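Workshop notebook, March, evening, kettle on

A long one tonight, and I'm writing it up before I forget which change did what. The bathroom tidying robot (the one we've been calling Ren, after the folder it lives in) still has no proper arm, so everything is happening in the simulator on the old tower under the bench. I've grown rather fond of working this way. Nothing gets dropped on my foot.

First job was the room file. I had the floor friction set from the garage build, far too grippy, and the little mobile base was behaving as though somebody had glued it down. Halved it, then brought it back up a bit until the turns looked sensible. The Velanex wheel model is still a guess on my part, so if any of you have a better number from the real hubs, please write it in the margin here and I'll be very grateful.

Second job was the renderer, which ate most of the evening. With the camera at full size each step was taking 97 milliseconds, and I'd like it under 50 if we're ever to run the long batches overnight. Dropping the image size did it, at the price of rather chewed-up edges where the floor meets the wall. I can live with that for now. Whether the detector can is another matter, and I'll run it over the small images before I get too pleased with myself.

I saved a view from the smaller setting to compare against later, with the sink and the T-shaped piece both in it.

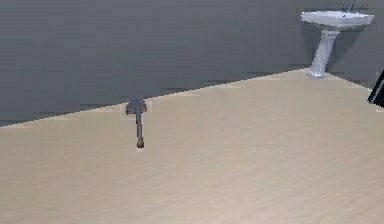 Run 367, reduced image size. T-piece left of centre, pedestal sink top right.

The grey on grey bothers me a little. The T-piece head sits so close to the wall line that I'd expect the colour mask to run the two together, so I'm going to try a warmer colour for the wall and leave the piece as it is. The Fomen gripper model still needs its finger pads redone as well, but my eyes are going square and that can wait.

To do: wall colour, finger pads, back up the Ren folder to the shared drive, buy more tea for the workshop tin.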